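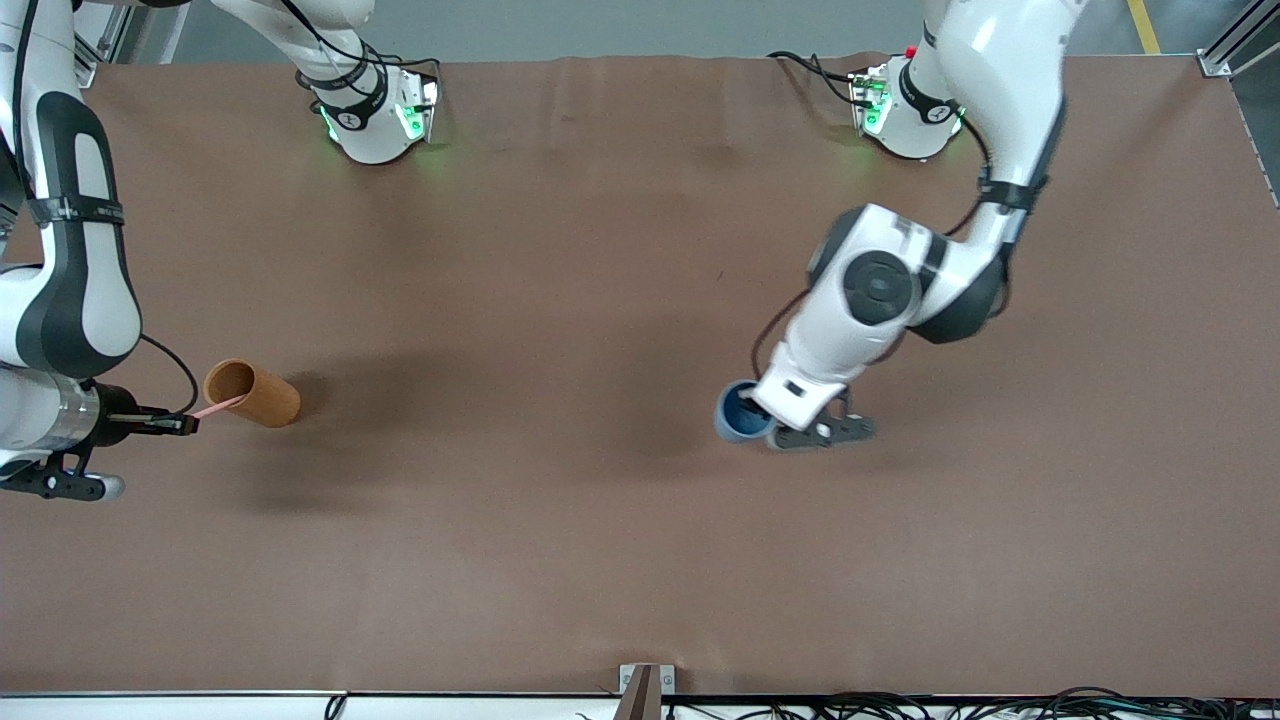 *Pink straw, orange-brown cup, brown table.*

I have never been convinced by reusable straws. Sowmya swears by hers and bought me a set from Skunport in December, so I've given them a fair go, and I'm still not sure what problem they solve that drinking from the cup doesn't.

The cup I have fewer complaints about, except that it's a plain straight-sided thing, and a long straw in a light tumbler is asking for trouble. Put the straw in before the drink and one nudge of the sleeve has the lot over. I now fill first, straw second. Sowmya says I'm making a fuss. She drinks from a mug that weighs as much as a brick, so she would.

Then there's the washing up. The packet promised 200 uses, which I'd love to see somebody check. Smoothies are the worst — banana sets like cement in there if you leave it past teatime. The little brush that came with the set lost its bristles in 7 weeks. I've gone back to an old bottle brush I've had since 2010, too fat for the job really, and a soak in hot water with a spoonful of bicarb. It does the ends. The middle I take on trust.

Bistetti do a wider one for thick drinks, apparently. Shakuntala has offered to lend me hers before I spend any money, and I'll probably take her up on it, though I'm not drinking out of anybody else's straw until it's been through the bicarb as well.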